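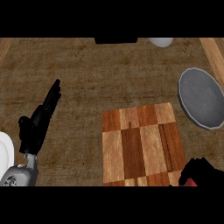
The simulated kitchen table, with both arms near the chopping board

How to get the most out of a robot open day

I went along to the July open day at Skestgate, and if you're going to the next one in Gallcombe, do it in this order.

1. Book a practice slot at the door. They only last 15 minutes and they go fast!

2. Start on the simulator. Abla Darwish runs that desk and she'll load the table with the checkered board and the round gray plate (my spelling got corrected to grey on the feedback form, fair enough). Pick one arm and leave the other parked.

3. Move the gripper over the bare bit of table first, left of the board. Small nudges - I shoved the stick right over and had to reset.

4. Once you can stop where you mean to, have a go at reaching for the plate. Give yourself 5 tries before asking for help.

5. Then watch Ayodele Fashola's talk at 2pm. Sit near the front, the speakers are quiet.

Bring a drink, as the queue at the Nirkbridge stand was around 18 people deep when I left.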